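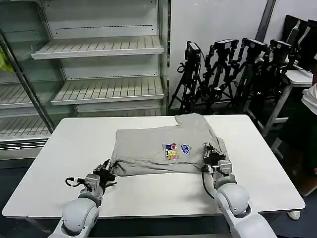
Monday, September 2, 2019
By Annick Guérin and Zakhar Didenko, project group Sullgate

Unplanned Grip Release During Shirt Folding

1. Fault

On 2 occasions in the test series, the left hand let go of the shirt during the final fold while the right hand kept pressing. The controller logged no error and the arms continued to the end pose. The second time, the left arm passed over the table edge with no hold on the fabric. Ewan Kerslake pressed the stop button. No one was hurt and no parts were damaged.

The series covered 377 folding cycles on one white table, using T-shirts only.

2. Cause

We first suspected the grip force setting. Raising it did not remove the fault. The signal log showed short dropouts on the left hand line, all at large wrist angles. Moving the wrist by hand with the drives off gave the same dropouts. The cable had too little slack at the connector — the plug shifted slightly at full rotation.

The hand firmware treats a lost signal as an open command after 2000 ms. The arm controller does not check for this state. We consider this second point the more serious one.

3. Comparison with the metal gripper

The two-finger gripper has its own wiring and a different default. With its signal line unplugged, it held its last position in every trial. The check was done at the same table, starting with the fingers open.

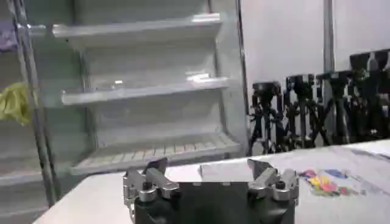

4. Changes made

The left cable was rerouted with a longer loop and a clamp. The arm controller now stops both arms when either hand signal is lost. Our supervisor, Hannelore Steiner, asked for a repeat of the full series, planned for December. Wear on the old plug has not been examined.

Contact: Sullgate project office | © 2019 Project group Sullgate | Back to top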